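Home Forums Workplace New posts Search Log in

Robots on the packing bench – what happens to our hours?

tekle_lemma
We pack gift sets at Clirden, small pots with bits and pieces in them. Since March four of us have been taken off the line to teach the arms, using hand-held grippers all shift. Same pay so far. Has anyone been through this, and what came after?

sumeya.a
Went through it at Jusutholm. They recorded for 92 shifts, then two arms went in on nights. No one was sacked, but the night premium went, and that was 263 a month for me. Get the premium in writing now. 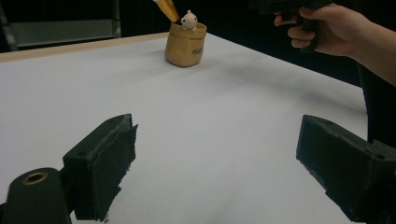
N_Gudeta
Premium is one thing, my worry is wrists. Holding a gripper is not the same as using your fingers and you feel it by Wednesday. You also slow right down. Getting a little white figure to sit in a paper pot with its head above the rolled rim is no bother by hand, but with those two blocky fingers you have to think about it every time. Ask for a break every hour.

shafiq_w
Can't agree with that. I did six weeks of it at Zarklow and my wrists were better than on the line, where I was taping boxes all day. It's dull, though.

N_Gudeta
Depends on your height and the bench then. Ours was too high for me and they wouldn't lower it.

kiros belay
Tekle, ask who does the job when an arm stops. At our place that became a separate grade – four people got it and the rest stayed where they were. The training for it was never advertised.

tekle_lemma
Didn't know there could be a grade in it. Meeting with the supervisor is Wednesday at 2, so I'll ask about that and the premium. Bench height as well, ours doesn't adjust either.

sumeya.a
Take someone in with you and write down the answers.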